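3.2 Übungsraum, Aufgaben und Ablauf der Aufzeichnungen

Als wir im April mit der Planung des Semesterprojekts begannen, stand für uns zunächst nur fest, dass die Studierenden an einer Aufgabe arbeiten sollten, die sie aus dem eigenen Alltag kennen. Das Bettenmachen bot sich an, und zwar aus einem ganz einfachen Grund: Jede und jeder im Kurs hatte dazu eine Meinung (und, wie sich in den ersten Sitzungen schnell zeigte, auch eine eigene Technik, die mit großer Überzeugung verteidigt wurde). Aus diesen Gesprächen, die wir in sehr guter Erinnerung haben, ist schließlich der Aufgabenkatalog entstanden, den wir im Folgenden unter dem Namen Lomia führen.

Der Katalog umfasst 4 Aufgabengruppen: Kissen umsetzen, Kissen ausrichten, Decke glätten und Möbel neben dem Bett verrücken. Die letzte Gruppe kam erst auf Wunsch der Studierenden hinzu. Ihnen war beim Proben aufgefallen, dass man beim Aufräumen eines Schlafzimmers ständig etwas beiseiteschiebt, bevor man überhaupt an das Bettzeug herankommt, und sie wollten das im Datensatz gern wiederfinden. Wir haben uns überzeugen lassen und es bis heute nicht bereut, auch wenn die Gruppe bei der späteren Auswertung die meiste Arbeit gemacht hat.

Für die Aufzeichnungen nutzten wir die zweiarmige Plattform Pacheco, die den Teilnehmenden bereits aus dem Einführungspraktikum vertraut war. Gesteuert wurde sie von einer Person über zwei Führungsarme; eine zweite Person verfolgte das Bild der Kopfkamera und rief die jeweils nächste Teilaufgabe auf. Nach jedem Durchgang wurden die Rollen getauscht. Das kostete zwar etwas Zeit, hatte aber den schönen Nebeneffekt, dass am Ende alle beide Seiten der Arbeit kannten und in den Besprechungen sehr viel genauer sagen konnten, woran ein Griff gescheitert war. Der Übungsraum, von allen nur Rillia genannt, blieb während des gesamten Zeitraums bewusst wohnlich eingerichtet. Falten im Laken wurden zwischen den Durchgängen nicht glatt gezogen, und auch die Lage der Kissen durfte von Mal zu Mal wandern.
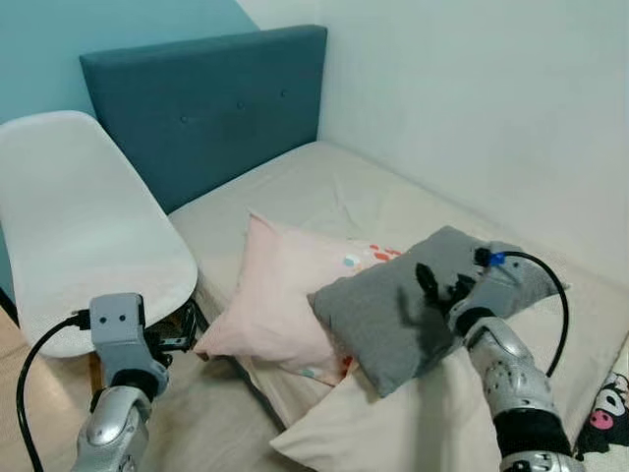 Abbildung 4: Arbeit mit beiden Armen am Einzelbett, aus Sicht der Kopfkamera. Der rechte Greifer liegt auf dem grauen Kissen, der linke befindet sich nahe der Unterseite des weißen Kunststoffstuhls.

An Abbildung 4 lässt sich recht gut nachvollziehen, warum wir in der Annotation für jeden Arm eine eigene Spur vorgesehen haben. Die beiden Greifer haben es hier mit sehr verschiedenen Gegenständen zu tun, und eine gemeinsame Beschriftung hätte einen von ihnen zwangsläufig unterschlagen. Hinzu kommt die Überlappung der beiden Kissen: Das graue liegt teilweise auf dem rosafarbenen, und für die Studierenden war es anfangs gar nicht so leicht, sich darauf zu einigen, ob ein solches Paar als ein Ziel oder als zwei Ziele zu beschriften sei. Nach längerer und stellenweise ziemlich leidenschaftlicher Diskussion haben wir uns für zwei Ziele entschieden, ergänzt um einen Vermerk zur gegenseitigen Verdeckung.

Insgesamt liegen 702 Durchgänge vor. Davon wurden nach der ersten Sichtung 549 in den bereinigten Bestand übernommen, auf den sich alle Ergebnisse in Abschnitt 4 stützen. Ausgeschlossen haben wir vor allem Durchgänge mit unvollständigem Kamerabild oder mit fehlenden Gelenkdaten, ferner solche, bei denen die Teilaufgabe zu spät aufgerufen worden war. Misslungene Griffe allein waren ausdrücklich kein Ausschlussgrund; gerade sie wurden im Kurs gern und oft gemeinsam angesehen. In etwa 301 der übernommenen Durchgänge sind beide Arme zeitweise gleichzeitig in Bewegung, wobei die genaue Zahl davon abhängt, wo man die Schwelle für eine Bewegung ansetzt.

Die Beschriftung erfolgte mit dem Werkzeug Prosska, das im Vorjahr in einer anderen Lehrveranstaltung entstanden war und das wir für unsere Zwecke um die zweite Spur erweitert haben. Jeder Durchgang wurde von zwei Studierenden unabhängig voneinander bearbeitet, Abweichungen wurden in der wöchentlichen Sitzung besprochen. Strittig blieben bis zuletzt die Übergänge, also etwa die Frage, ob das Zurückziehen der Finger noch zum Loslassen gehört oder bereits zur nächsten Annäherung. Wir haben solche Stellen im Datensatz gekennzeichnet und bei der Berechnung der Übereinstimmung gesondert ausgewiesen (siehe Abschnitt 4.1).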